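Sorting Recyclables at the Table
Handout 3, Household Materials, Brendgate Evening Classes

Last time I rambled on about glass and ran out of clock, so drinks containers got squeezed into the final few minutes. Let's do them properly. Bring your notes from the April session if you kept them (I know, I know), and read pages 24 to 31 of the Stidard reader before you come.

I like to teach this with two bins and a bare table. You don't need a fancy station! Two bins in colors nobody could mix up, a few drinks containers, and enough elbow room to set things down while you make up your mind. I've tried it with five bins and people just stood there staring at them.
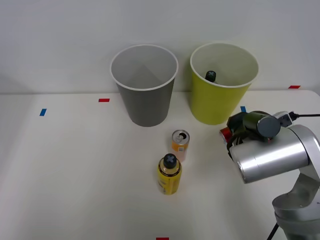 Fig. 1. Gray bin, yellow-green bin, and a can and a bottle still on the table.

For our class the yellow-green bin takes drinks containers, cans and bottles together, and the gray one takes whatever is left over. Your own town may split things up differently - Staltlow wants metal kept on its own, for instance - so check the local sheet before you go home and rearrange your kitchen.

A few things I get asked every single term. Caps: leave them on plastic bottles for our exercise, and look up the rule where you live. Tabs: leave them on the can, please. I had a jar of loose tabs on my windowsill for years and I still couldn't tell you what I was saving them for. Rinsing: a quick swirl is plenty, and old dishwater is fine.

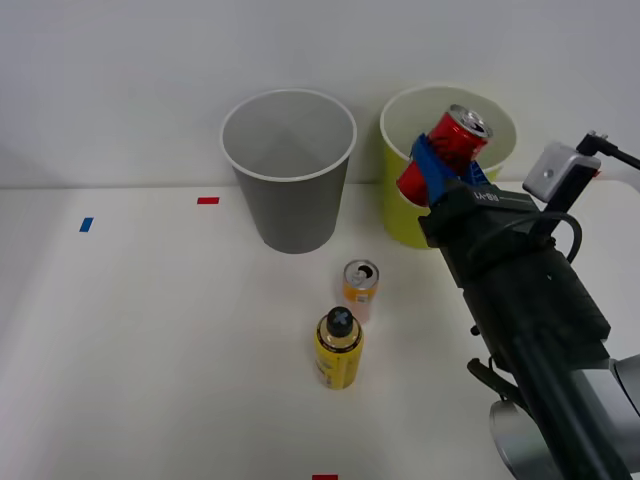 Cans are the easy part, and I love them for it. Pretty much all the drinks cans we handle in class are aluminum, and a magnet from the fridge will settle any argument (it won't stick to aluminum, it will grab steel). Bottles take longer, especially when the label covers half of what you want to read. Turn the bottle over and look for the number on the base, then write it down before you drop the bottle in. I always forget that bit myself and end up fishing around with my sleeve rolled up.

For next time, fill in the Ansari worksheet at home with one day's worth of drinks containers. Columns are material, cap on or off, and which bin. It's marked out of 70, and messy handwriting is fine as long as I can read the material column. Put course code 3246 at the top so it lands in the right tray.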